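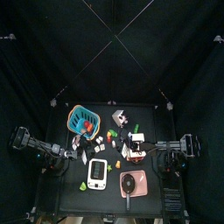
Iestyn reckons the orange rim is going to pop off before the basket itself gives out, and that I should stop fussing about the blue and start fussing about the clip-on bits. Fair enough. He's packed more play food than I have, so it goes in the book.

May 2020, toy food table, Kneath set plus leftovers

Okay, so the point of all this is to figure out what goes in the basket and what gets its own bag when the sets go back out on loan. I tipped everything onto the black top (love that surface, white pieces jump right out at you) and just started pushing things into groups. Greens together, whites together, anything red wherever it landed. The red ones are a pain because half of them could be fruit or veg depending on who you ask! Wiroj calls every one of them a tomato. I've given up and written "red, round" on the list.

Basket so far: red and orange pieces in first, they sit low and don't roll. I want the bigger stuff to stay in there and the flat stuff to live somewhere else, the flat stuff always slides under and then you're shaking the thing upside down like a piggy bank.

The white toy appliance stays out of the basket, period. It takes up too much room and I'd like to find it a box from the Brosstead order (there were 3 the right size last October, if they haven't been used for paint).

Cleaning: went with the soap mix from the Grusterness sheet, 90 seconds in the tub and then onto a towel. Works fine on plastic. Do NOT do this with the wooden pieces, I ruined a good little loaf that way and I'm still sore about it. Wood gets a barely damp cloth and that's it. 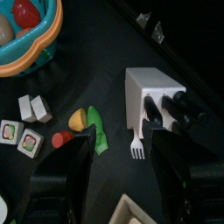

Basket corner, with the two white blocks and the sushi.

The sushi squares are my favorite thing in the whole lot, red ring, green ring, pale middle, somebody had fun drawing those. They're also just what I mean about flat pieces, so they get the small zip bag. Blocks I'm less sure of. Wiroj thinks they came over from the Hondonum building set and should go back there, and I kind of want to keep them in with the food as tofu. (Tofu! Come on, it's perfect.) We'll see who gets to the label maker first.

Bag sizes, so I don't have to work it out again: the 200 mm ones are plenty for the flat pieces, and the big ones are only worth it if the appliance and its box end up traveling separately. Nearly 3000 bags in the closet, so no need to be stingy.

Still to do
- check the rim clips like Iestyn said, maybe a dab of glue on the inside
- new list card for the basket, the old one still has the loaf on it
- ask Wiroj where the Hondonum lid went
- egg-shaped piece: food or not? it's in the basket for now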